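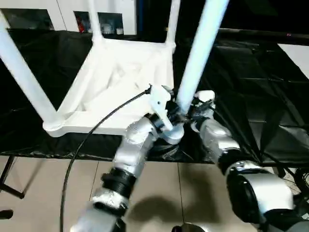

By Hoi-yan Lo
August

The Skitberg is a plastic chair that comes flat, with four legs that push into the corners of the seat. I bought six of them for the back porch after our old folding set rusted through. They have been in use since spring, mostly for dinners and for one large birthday.

Assembly took me 20 minutes for the first chair and much less for the others. The legs go in with a firm push and a quarter turn. The instruction sheet is one page of drawings and skips over the fact that the front and back legs differ slightly in length. I got two of them wrong and had to pull them out again, and that was harder than putting them in. Mark them with tape when you open the box.

The seat is wide enough for most adults and has a slight dip toward the back. I can sit through a long meal in it. My neighbor Monique Gilbert, who is taller than I am, found the backrest too low and went home for her own chair. A thin cushion helps, but there is nowhere to tie one on, so it slides.

The chairs have held up well to weather. They stayed out in rain and full sun all summer and I see no yellowing yet. Sunscreen leaves a dull film that dish soap takes off. One foot cap split on the brick. Räsänen, the store I ordered from, sent a bag of spares within a week and did not charge me.

They do not stack with the legs on. The product page says they are "easy to store," and that is true only if you take them apart every fall. I tried them against the Mundcombe, which stacks six high and costs a little less. The Mundcombe flexes more when you lean back and its feet scraped my boards. If storage space is your main problem, get that one.

I paid 138 dollars for the pair, and bought three pairs. That is a fair price for what they are - light, steady and easy to hose down. I would buy them again for the porch, though I would look for something with a higher back for the dining room.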